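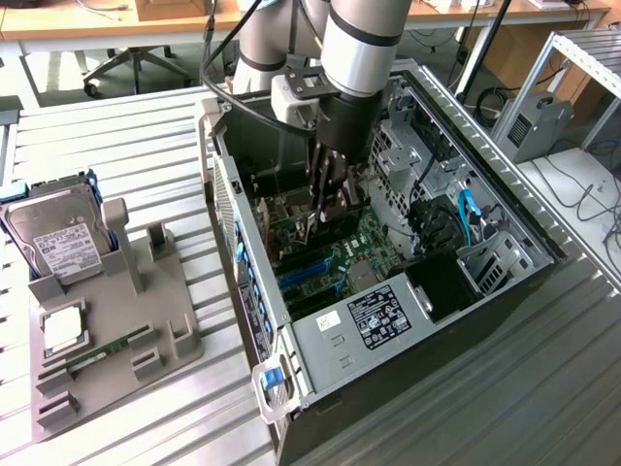

Ticket 668: Memory module not released during desktop teardown
Product: Lamness disassembly kit (arm package, parallel gripper, camera module, parts fixture)
Customer: Usmani
Opened by: Hina Arain
Assigned to: Bendik Dalen
Opened: 3/18/19
Priority: Normal
Status: Closed

Original report (Hina Arain)

We are in the trial period with the kit and are running it on desktop towers. The case goes on its side with the cover already off. The program takes out the hard drive, then the memory, then the processor, and puts each one in its place on the grey fixture.

The hard drive step is fine. The memory step stops on most towers. The arm goes down to the module, the fingers close, the arm starts to lift, and then we get "Pull force limit reached" and it backs off. The module is still in the socket when I look. Sometimes one end is up a little.

I restarted the controller and ran the camera calibration again. No change. I did not touch the force settings because the manual says to ask first.

Software is the version that shipped with the kit. Please advise.

Reply (Bendik Dalen)

Hi Hina. Thanks for not changing the force limit. Please leave it at the default of 50 for now.

A few questions:

Are the latches at both ends of the memory socket open when the arm starts to pull?
Which case profile is loaded?
Does it stop at the same height every time?

Please also send the log folder from the controller. Use Tools, then Export Logs, and check "Include force traces."

Reply (Hina Arain)

Logs attached. The profile is "Tower, side, generic." It stops at close to the same height each time, just above where it grips.

On the latches, I thought the program opened them. I watched a run and it pushes down on the one nearest the drive cages and that one opens. It goes to the other one too but I can't tell if it does anything. There are cables in the way from where I stand.

Reply (Bendik Dalen)

The log helps. On the second latch the force trace stays flat, so the finger is going down next to the latch and not touching it. The program does not check for contact there. It moves on to the pull and hits the limit.

Two possible causes. Either the tower is sitting a little rotated compared to the profile, or the gripper center point is off. Please do this:

1. Home the arm.
2. Load the fixture check program. It should touch the center of the processor pocket and then both ends of the memory groove.
3. Write down the offset shown on the screen for each point.
4. Do the same with the tower check, using the two case corners.

Reply (Hina Arain)

Fixture points are all good, the screen shows green. First case corner is good. Second case corner is off, and it says "Out of tolerance, rotate part." I squared the tower up by hand against the edge of the table and ran it again and it went green.

Then I ran the memory step and it worked. Second tower, it failed again. The slats on the table let the case slide when the drive comes out.

Internal note (Bendik Dalen)

Passed to Mohsin Bhutto. The generic profile takes the case position once at the start and never again. If the case shifts during the drive step, everything after it is off. Same pattern as ticket 219 from Trotow, who solved it with clamps. Asked Mohsin if the re-locate option can be turned on between steps in the release Usmani has.

Internal note (Mohsin Bhutto)

Yes, it is in there but off by default. Parameter is RELOCATE_BETWEEN_STEPS. It adds time, around 600 milliseconds per step on our bench. The latch contact check is separate and is not in that release. It is planned for October.

Reply (Bendik Dalen)

Hi Hina. The case is moving during the drive step. Two changes:

1. In Settings, Program, Advanced, set RELOCATE_BETWEEN_STEPS to 1. Save and restart the program. The controller does not need a restart.
2. Fit side stops to the table so the case cannot slide. Part list is in the back of the setup guide under "Optional hardware." Any low stop bolted into the table slots will do, as long as it stays below the height of the case.

Before you start a run, check that no cable lies over the memory socket. If one does, move it to the side. The camera needs a clear view of both latches.

Reply (Hina Arain)

Setting changed. We don't have the stops yet, so Haris Rajput made a pair from scrap angle. Ran the towers we had set aside. All memory modules came out and went in the groove. One stopped with "Latch not visible," and that was a cable. Moved it and pressed Resume, and it continued from the same step.

One complaint. "Pull force limit reached" sent me looking at the gripper first. Nothing in the manual under that message mentions latches or the case moving.

Reply (Bendik Dalen)

Agreed. I have sent that to Sølve Backlund, who keeps the manual. The entry will get a line on latches and a pointer to the tower check. Can I close this one?

Reply (Hina Arain)

Yes. I will open a new ticket for the Jorell cases. They have a different drive cage and I don't see a profile for them.

Resolution

Case shifted on table during drive removal. Enabled RELOCATE_BETWEEN_STEPS, customer fitted side stops. Force limit left at default. Manual change requested. Linked to 219.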